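# Planning Around the Bin: Notes for Week 3 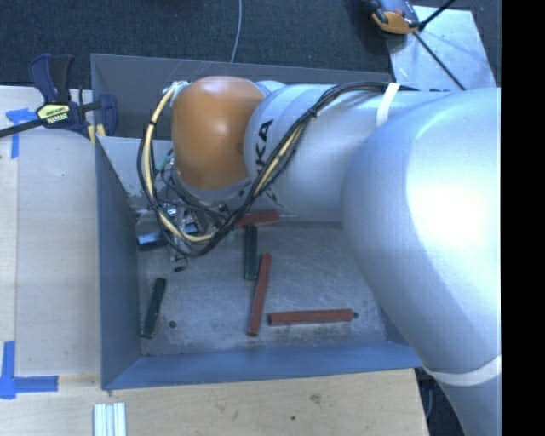 *Fig. 1. Red and green bars in the metal bin, with the arm reaching in over the far side.*

Welcome back, everybody, and I hope the break that swallowed the second half of December was a restful one. These notes go with the lecture of 20th January and with the lab sheet that follows it. They are longer than what I'll say out loud, so please don't try to read along while I talk. Have a look before you come, and then again once you've had your first planner failure, when they'll make a good deal more sense.

## Where we left off

Last term we got as far as a pose for every bar. Our perception node, `teixeira`, takes the depth cloud, throws away everything belonging to the bin, splits what remains into clusters, and fits a box to each one. It publishes a list of boxes, each with a position, an orientation and a fit score. This week we take that list and ask which bar to go after first, and how to get there without touching the walls.

I know a lot of you expected the grasping part to be the hard bit. With plain rectangular bars the grasp itself is fairly kind to us - two long parallel faces, a known width, a center that's easy to find. Most of the trouble comes from the container. A bar in the middle of the floor can be approached from nearly any yaw angle. Look at the green one near the bottom left corner in Fig. 1, slanted close to the wall, and think about where a second finger would have to go. The same goes for the red bar lying along the near wall, though there you have more choice.

## The cost of a candidate

For each box we generate grasp candidates by sampling yaw and a small tilt. The default is 15 candidates per bar. Each gets a cost, and lower is better:

`cost = w_clear * clearance_term + w_tilt * tilt + w_joint * joint_term + w_fit * (1 - fit_score)`

Let me go through these slowly, as people always ask.

**Clearance.** We take the smallest distance between the gripper's collision model and anything that isn't the target bar. Under 8 mm the candidate is thrown out completely. Above that, the term falls off smoothly, so that a roomy grasp beats a tight one but a very roomy grasp doesn't beat a merely roomy one by much.

**Tilt.** Straight down is free. Leaning costs something, and leaning is often what saves you near a wall, so please don't set this weight so high that the planner gives up on the corners. I did that myself the first year I taught this and spent a whole afternoon blaming the point cloud.

**Joint term.** How far each joint is from its limits at the grasp pose, with the wrist counted double. More on the wrist below.

**Fit score.** Straight from `teixeira`. A bar that is half hidden gets a poor fit, and we would like to leave it until the arm has moved and we can take another look.

## Occlusion, and why we look twice

Have another look at the figure and follow the far red bar to its left end. The cables hide part of it from this viewpoint. If you fit a box only to the points you can see, you get a bar that is too short, with a center shifted to the right. The grasp will still look perfectly fine in the viewer, which makes this a nasty sort of bug.

There are two ways around it, and you'll implement both.

1. Park the arm outside the bin before the capture. Call `go_clear()` and wait for it to return before you ask for a cloud. It's slow but dependable.
2. Use the known bar length as a prior. If the fitted length comes out short and one end borders on a region marked as arm, extend the box on that end only.

The second one is quicker, and I'd encourage you to get it working, but do the first one first! And please log which of the two produced each pose, or you won't be able to make sense of your own results later on.

## Cables are part of the robot

The arm model you've been loading in simulation is a lovely clean thing with no wires on it. Now look at the wrist in the figure: there's a big loop of black and cream-yellow cable hanging below and to the left of the orange cover, and a planner that doesn't know about it will happily swing it into a wall.

We handle this in `danura`, the planning package, by attaching a padded volume to the wrist link. You'll find it in `danura/config/attached.yaml`:

```yaml
attached_volumes:
 - name: cable_loop
 link: wrist
 shape: capsule
 padding: 0.015
 enabled: true
```

Padding is in meters. A single capsule is a rough stand-in for something that bends, and it will refuse some motions that would have been all right. I'm comfortable with that for the lab. If you'd like to do better, several capsules in a chain is a nice project topic, and I'd be delighted to see somebody take it on.

There's also a limit on total wrist rotation over a path. A grasp that needs a large turn can nearly always be swapped for the same grasp turned by 180 degrees, because a rectangular bar looks the same from either side. Generate both and let the joint term sort it out.

## Choosing the order

Once every candidate has a cost, the simplest thing is to take the cheapest, pick that bar, look again and repeat. We call this greedy selection and it does quite well with a handful of bars. It can push you into a poor spot if the easy picks leave only bars in corners, but since those bars were in the corners to begin with, you lose less than you might think.

Things get more interesting where one bar lies over another. For that we build a small graph with an arrow from each bar to whatever it rests on, and only pick from bars that have nothing on top. Chapter notes from the Jondville workshop, in the shared folder, have a worked version.

## For the lab

- Run `teixeira` on the recorded cloud `kudutura_123` and save the list of boxes.
- Write `score_candidates()` with all four terms. Start with equal weights.
- Turn `cable_loop` off, plan, then turn it on and plan again. Save both paths and say in a few sentences where they differ.
- Change `w_tilt` and find a value at which a bar near a wall becomes reachable.

Hand in your code and a page of writing, two at the very most. Plots need axis labels, with units. If the planner times out, check that your bin mesh is in meters before you write to me, and if it still times out, do write - I'd much rather hear from you early.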